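Folding Laundry the Hard Way – speaker notes

Open on the title, wait for people to find seats. Say hello to the folks from Skavano at the back.

Who I am: Rhona Niven, I do the software half. Tien-fu Chung does everything with bolts in it and will shout if I get that bit wrong. We've been building Walteo in the shared workshop since October, mostly after seven in the evening.

Why clothes? A mug stays the same shape when you pick it up. A T-shirt is a different object every time you drop it! Ask for a show of hands – who likes folding? (Let them laugh, move on.)

The setup, quickly. Two arms, a gripper on each, one camera up top and one at the wrist. The top one is good for finding the cloth, the wrist one is good for the last bit before the fingers close. Say this slowly, I always rush it and then someone asks at the end.

NEXT SLIDES – click through, don't read them out. Point at the fingertips on the first one, then the corners of the green cloth. 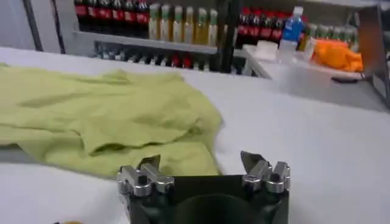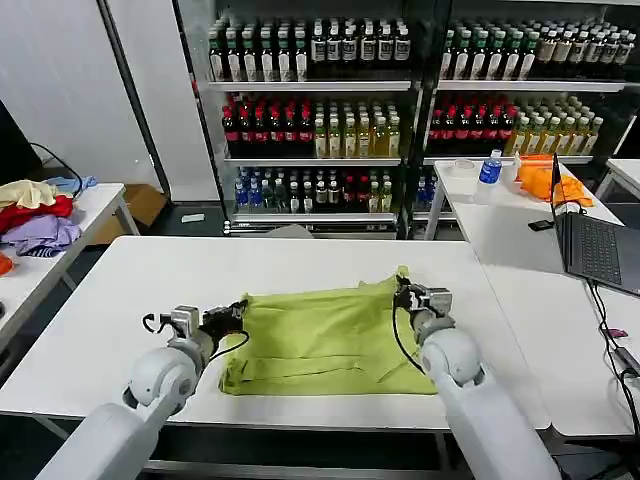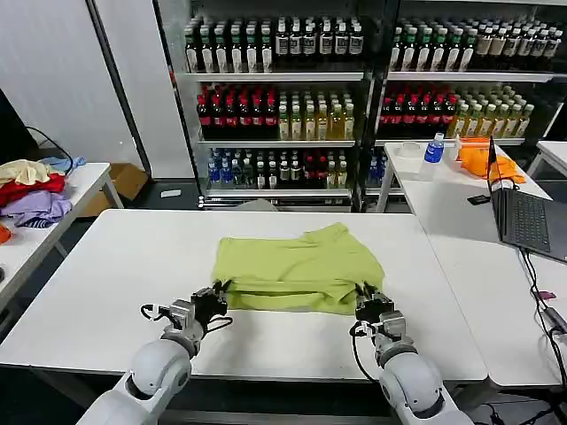
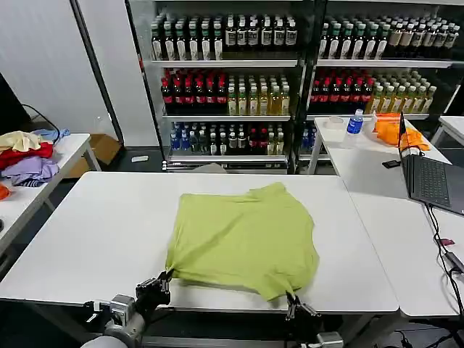 Same bit of green laundry all the way through, wrist camera first and then three from the top camera.

Corners. Most of my code is about corners and I could go on about them all night. A sleeve looks a lot like a corner if you're a computer. Siwan Hughes went through our recordings and labelled them by hand, 3,513 grabs, and 2,170 of those were on the right bit of cloth. Pause here, it's a better number than it sounds. Thank Siwan properly.

Cables. Leave a loop at the wrist, more than you think you need. We had ours too tight at first and the arm kept stopping short on the left. I blamed my own code for almost 10 days. Tien-fu found it while eating a sandwich.

Speed: don't promise anything. If Ilona Kiss asks about towels, the answer is still no – they're thick and the fingers slide off. Fitted sheets, also no.

What we'd do differently: put the laptop on its own table from day one, mark where the table legs go with tape, save the settings file before "just trying something".

Questions, then hand over to Aslı Uçar for the Veres talk. Take the clicker out of my pocket first!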